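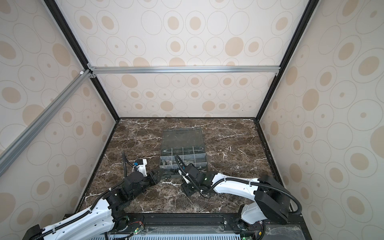 Small Hardware Sorting: Data Card

Summary

Vanex Small Hardware is a collection of recordings about one household and workshop job: getting small metal parts off a table and into a divided storage box. The card covers the parts, the box, the table and the labels. Format details are in the separate file FORMAT.txt.

Contents

Episodes: 2543
Held-out episodes: 97
Parts in the master stock: 1000
Frame rate: 30 per second
Maintained by: Mekton
Label review: Yadav

Task definition

An episode starts with parts on the table and a compartment box within reach. Parts of the same kind belong in the same compartment. The assignment of kinds to compartments is stored per episode in the field bin_map. Two kinds may share a compartment only if bin_map says so. Empty compartments are allowed.

An episode is labeled complete when no part remains on the table and every part is in its assigned compartment. It is labeled partial when at least one part was placed correctly. All others are labeled none. Parts that leave the table are logged as lost and do not count toward the result.

Parts

All parts are metal. The master stock is kept in sealed bags by kind and size, and each session draws from one bag set. Plastic anchors, rubber washers and anything with a sharp point were removed from the stock before version 2. Bent or stripped parts stay in. They are common in real drawers, and the label tool has a flag for them (damaged = 1).

Size labels are taken from the bag, never measured from the recording. Expect confusion between neighboring sizes if you train on appearance only.

Box and table
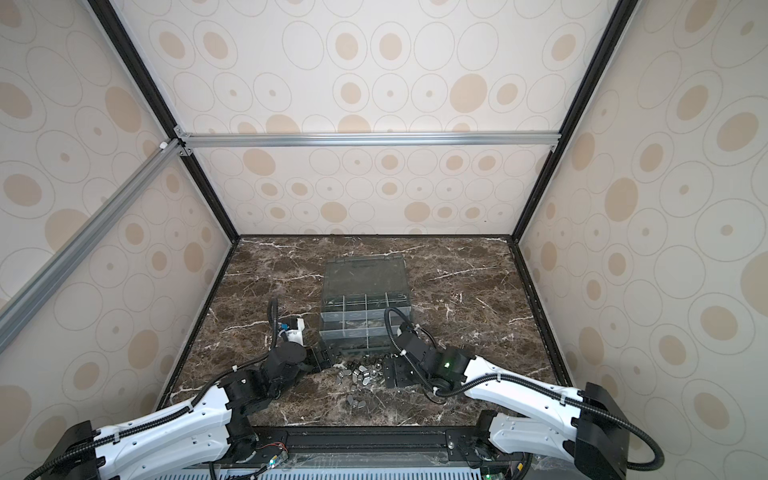 Compartment boxes are harder to annotate than open trays. Divider walls let the contents of one cell show through the next, and a part resting against a wall can be assigned to the wrong side. The box on the marble surface has a smoky gray tint and is translucent, so treat cell labels for parts near a divider as low confidence unless the field checked is set. The metal parts next to it are in a small scattered pile, and starts of this type carry the tag pile. Outlines in a pile are drawn for the visible portion only. Hidden portions are not estimated.

The veins in the tabletop caused false outlines in the first automatic pass. Thin light veins were picked up as pins or wire. Version 3 removes these by hand in the held-out episodes; the remainder were filtered by a script and may still contain errors.

Known issues

- Episodes tagged Flululetti use an older bin_map with compartments numbered from the right. Run convert_bins before mixing them with the others.
- The kinds "nut" and "spacer" were merged in version 1. Do not compare per-kind scores across versions.
- Lost parts are logged at the end of an episode, without a time.

Changes

Version 3: held-out labels redone, field checked added.
Version 2: non-metal parts removed, damaged flag added.
Version 1: first internal release, February.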